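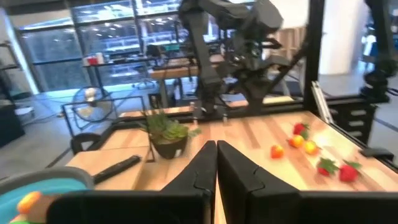 gripfan262
Got back from the Estulum open day and figured I'd post before I forget. They had the two-arm cell running pick and place the whole afternoon. The wrist view is what I went for. You get both fingers, the strawberries on the right side of the table, and the other arm hanging down from the top. They said the Golinent controller is 3,000 installed, sensors not included.

marlow_t
Fake fruit again. Every open day I go to is fake fruit. Did they run anything that bruises?

gripfan262
No. I asked and the guy said real produce is planned for April.

shopfloor60
I disagree that it matters. If you're judging the arm and the planner, plastic is fine. I care about cycle time. Jorel showed 60 picks without a stop and I haven't seen anyone else do that in public.

marlow_t
Jorel had every part in a fixed tray, so it's a different job. Loose on a table is harder.

shopfloor60
Fair on the tray. Still want a number from Estulum.

gripfan262
They had a counter by the door, it read 1,362 when I left. No idea when it was last reset. Anybody going to the Paracha one?

Filed under: Robotics > Events & Open Days
Contact us | Back to top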